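Monday, country profiles, working notes

Started 9:15. Carried on with the political leadership pages for the West African set. Tahmineh has the coastal states, I have the inland ones, and Mohammed-Awal Wumbei is reading both lots before they go into Parri.

Main job this morning was the head-of-state field. We have been using one field for two things: who holds the office, and how they came to hold it. That works where there was an ordinary election. It falls over where someone took charge as interim leader, was sworn in later under a transitional charter, and then had the term extended. At the moment the page shows one start date, and which one it shows depends on who typed it.

Agreed with Tahmineh to split it:
— date of effective control
— date of swearing-in, if different
— basis (election, succession, transitional charter, military takeover, other)
— source for each of the above

Went back through 25 entries with this in mind. 13 were fine as they stood. The other 12 need at least one date moved or a basis added. Most are small. Two are messy because the government gazette and the radio reports from the time disagree by a day, and I have left both dates in with a note. 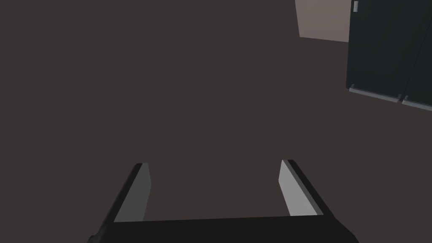

Render: gripper over bare floor, cabinet-like unit upper right.

Wording. Unnur wants "assumed power" kept for irregular transfers only and "took office" for everything else. I have no objection but it has to go in the style sheet, otherwise the next person will undo it. Mohammed-Awal pointed out that "re-elected" is wrong where the first term was not won at an election. Changed it in four places to "elected" with the earlier period described separately.

Observer missions: we should stop writing "observers approved the result". Missions publish findings, usually a preliminary statement and then a final report months later, and the two can differ in tone. New line is to name the mission, give the report date and quote one sentence. Slower, but it can be checked.

Lorkex import ran at lunch and dropped the accents from personal names again. Same fault as in June. Bjartur Hafstein has the log. Until it is fixed, don't re-import over a corrected page — paste by hand.

Left to do:
Abbreviations list, former names of states still missing.
Term limits table, needs a column for amendments.
Ask Ea Stougaard whether the constitution texts in the Ternau catalogue are the current versions or the ones as first adopted.

Stopped 4:40.

Last updated: June
Contact: Ea Stougaard, Grodivwood country desk | © Grodivwood | Back to top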